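Wednesday, evening

Open day at Plunari. I left work at 3 and got there before the talk started. Mateja Petek was at the door with the name badges and walked our group through herself. Visitor sticker number 2768, which I have stuck inside the cover here.

Laundry

This was the part I came for. Two arms at a padded gray table, working on clothes. The red top with the white sleeves was in a heap, the way it would come out of a basket at home.
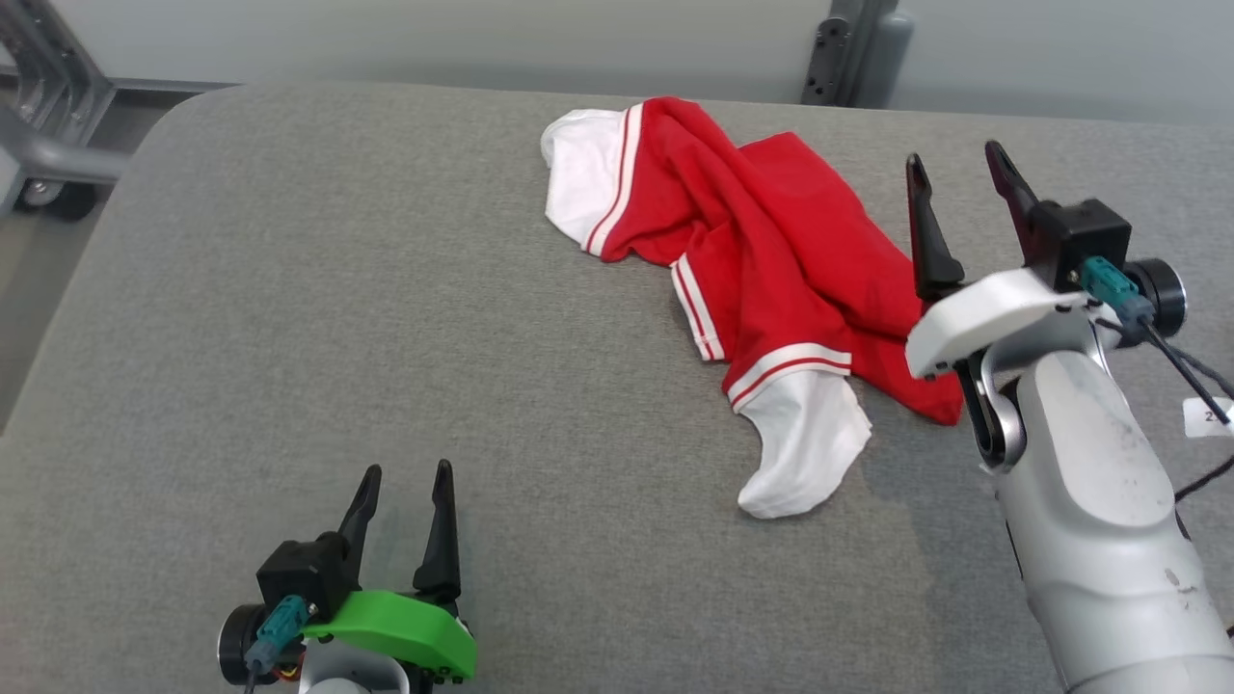

I stood at the rope for a good while. Mateja said cloth is harder for them than boxes because it never lies the same way twice. A man from Griltero asked about speed and she said they are not chasing speed this year. I wrote that down. The two grippers have different mounts, one green and one white – I forgot to ask why.

There was also a red Bulls piece with the 23 on it. Dad had one of those, so I moved over to the screen side to see it better.

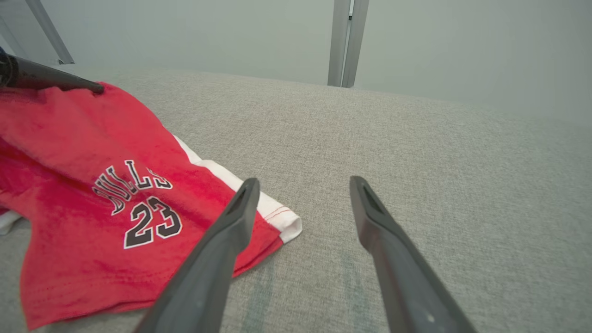
Folding

By now there were about 6 of us left, the rest having gone for coffee. One red piece with a white waistband was laid out in a squarish shape, and the other red one was off to the left with its striped trim showing.

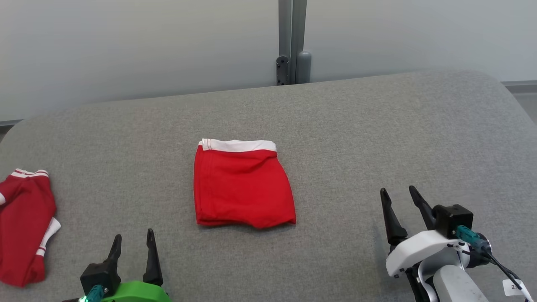
I asked if I could come back in August when the Sindavon people have their day. She took my email. Bus home was late. Need to call Mulcahy tomorrow about the invoice.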